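Chapter 7

Finding the Drop Zone: Floor Markers, Shadows and the Placement Loop

What this chapter covers
Marker detection under uneven light
From pixels to a floor pose
Carrying a pose through a blocked view
Release conditions and the placement state machine
Testing in simulation before testing on the floor

Before you start
You should have the transform tree from Chapter 4 working and be able to convert a point from the wrist camera to the robot base without looking up the order of the matrices. You will also need the Rungate simulator with the warehouse floor package loaded. If you skipped the exercises on image thresholding in Chapter 5, do the first two now. The rest of this chapter leans on them.

7.1 The problem

Putting an object down sounds easier than picking it up. In a pick, the object may be anywhere, the grasp has to be chosen, and the fingers have to get around the object without knocking it over. In a place, the robot already has the object. All that remains is to lower it at the right spot and open the fingers.

The trouble is in the words "the right spot." A pick target is a thing with height, edges and usually some color. A place target on a floor is often a few strips of tape. The tape has no height that a depth camera can measure, it may be close in color to the floor, and the robot has to find it while holding something in front of its own camera.

The running example in this chapter is the pallet board task from the Kollholm cell. An arm carries flat wooden boards and sets each one on the floor inside a zone marked at its corners with L-shaped strips of tape. The board must end up square to the zone. A board that is in the right position but turned by a few degrees counts as a failure, since the next board is stacked on top of it and the error grows with the stack.

The first version of the placement software for this cell was written by Gaétan McIntyre, and we will follow its design closely, including two decisions that had to be reversed. It used a fixed position for the zone, typed into a configuration file. This worked until the base was moved for cleaning and put back slightly off its old mark. Every board after that was placed with the same offset, and the software reported success each time, because it had reached the position it was told to reach.

A fixed position is a reasonable choice when the base and the zone are bolted to the same frame. When either one can move, the zone has to be measured.

7.2 Why a single threshold fails

The obvious way to find light tape on a gray floor is to keep every pixel brighter than some value. Take 200 on the usual scale of 0 to 255. On an evenly lit floor with bright tape, this gives a clean mask, and the corner can be read from it directly.

Now put the arm between the lamp and the floor. The arm casts a shadow, the shadow moves with the arm, and part of the zone falls inside it. Tape in shadow can be darker than bare concrete in full light. There is then no single value that keeps the tape and rejects the floor. Lower the threshold to recover the shaded tape and the lit floor comes in with it. Raise it to reject the floor and the shaded tape is gone.

The shadow also brings edges of its own. A lamp that is small or far away produces a shadow with a crisp border, and an edge detector will report that border as a long straight line. Two such borders meeting at a corner look, to a simple line-based detector, a good deal like a marker. They are longer than the tape arms and often have stronger contrast. A detector that keeps the strongest pair of lines meeting at 90 degrees will choose the shadow over the tape.

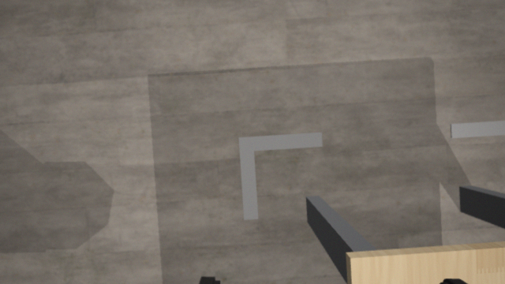 The remedy is to compare each pixel with its neighbors instead of with a fixed value. An adaptive threshold computes the mean brightness in a window centered on the pixel and keeps the pixel if it is brighter than that mean by a chosen margin. Inside the shadow the mean is low, so the tape stands out. Outside the shadow the mean is high, and tape stands out there too, with the same margin.

The size of the window matters. It must be wider than the tape, or the mean is taken over nothing but tape and the middle of the strip drops out. It must also be smaller than a typical shadow, or it mixes lit and shaded floor near the border. In the Kollholm configuration the window is 29 pixels on a side. Treat that number as specific to one camera at one height and work out your own from the width of the tape in the image.

An adaptive threshold does not remove shadow borders. On the bright side of a border the local mean is pulled down by the dark side, and a thin band of lit floor passes the test. These bands are removed in the next step.

7.3 From mask to corner

After thresholding, the mask contains tape, bands along shadow borders, and scattered specks from blotches in the concrete. Each connected region is checked in turn.

Area. Regions much smaller than a marker are dropped. This takes care of most of the specks.

Width. A strip of tape has a known width, and the same width along its whole length. A shadow band has two sides that differ in kind: one follows the shadow border, the other fades out with the window. Measure the width at several places and reject the region if the values vary too much.

Two-sided contrast. Sample the original image on both sides of the strip. For real tape, the floor on either side should be darker than the strip. For a shadow band, one side is dark and the other is as bright as the band itself. This one test removes nearly all the false regions that survive the first two, and it costs very little to run. A strip of tape that happens to lie exactly along a shadow border still passes, provided the lit floor beside it is darker than the tape.

Shape. Fit two straight segments to the region. Accept it as a corner if the segments meet near a shared endpoint and the angle between them, corrected for perspective, is close to a right angle.

The order in which the arms are stored is worth fixing early. An L has two arms, and which one is "first" decides the direction of the x axis for the zone. The software stores the arm from which the other is reached by a clockwise turn when viewed from above. If you let the fitting routine return the arms in whatever order it found them, the measured orientation will jump by a quarter turn from one frame to the next.

A strip that runs out of the image is kept in a separate list. It cannot give a corner, but it does give a line. If a full corner has been found as well, the line can be used to check its orientation. Do not extend a partial strip to guess at a corner that is out of view.

7.4 From corner to floor pose

A corner in the image is a point and two directions. The camera model turns the point into a ray, and the ray meets the floor at one place, given the height and tilt of the camera. The height comes from the arm's joint readings and the floor plane measured at calibration.

Any error in the floor plane becomes an error in position, and the error grows as the viewing angle gets flatter. For this reason the approach path includes a short stop above the zone with the camera looking down as steeply as the arm allows. The stop costs time. McIntyre removed it in the second version to shorten the cycle and put it back in the third.

The orientation is computed by projecting both arms onto the floor and averaging the two estimates, after turning the second one back through 90 degrees. If the two disagree by more than the set limit, the measurement is thrown away. Resist the temptation to keep the better-looking one. A disagreement usually means that one arm has been partly hidden or that the floor plane is out of date, and in the second case both estimates are wrong.

7.5 When the load blocks the view

As the board comes down, it fills more and more of the lower image and the marker passes behind it. Detection stops during the part of the motion where accuracy matters most.

The software deals with this by freezing the zone pose. Accepted measurements are collected in the base frame during the approach, and their median is stored when the board reaches the commit height. From there to the floor the arm moves on joint readings alone.

Three mistakes are common at this point. The first is to store the pose in the camera frame. The camera moves during the descent, and a pose stored in its frame moves with it. The second is to go on accepting detections after the commit height. A marker that is half covered can still pass the area test and give a corner at the edge of the board instead of the corner of the tape. The third is to mask out the gripper but not the load. The fingers always appear at the same pixels and can be masked once. The board has to be masked from its known size and the current grasp pose, and the mask has to be updated with every board.

7.6 The placement state machine

The full loop has five states.

SEARCH. Move to the viewing position and look for corners.

MEASURE. Hold still and collect accepted poses until there are enough for a stable median.

APPROACH. Move above the zone, still measuring. Return to SEARCH if the new poses drift from the stored median.

COMMIT. Freeze the pose and descend.

RELEASE. On contact, check the force reading, open the fingers and retreat straight up.

There is no path from COMMIT back to MEASURE. If something goes wrong during the descent, the arm rises to the viewing position and enters SEARCH with an empty list of measurements. Old measurements are never carried over.

7.7 Exercises

1. Load the scene floor_shadow_a in Rungate and apply a fixed threshold. Find a value that keeps the whole marker. Describe what else it keeps.

2. Replace the fixed threshold with an adaptive one. Vary the window size and plot the number of regions that remain before the checks in Section 7.3.

3. Move the lamp so that a shadow border crosses one arm of the marker. Which of the four checks fails first? Change the fitting step so that two collinear pieces are joined before the shape check.

4. The test set supplied with this chapter holds 364 rendered views. Run your detector on all of them and sort the failures by cause. Keep the list for Chapter 8, where the same views are used with noise added to the camera pose.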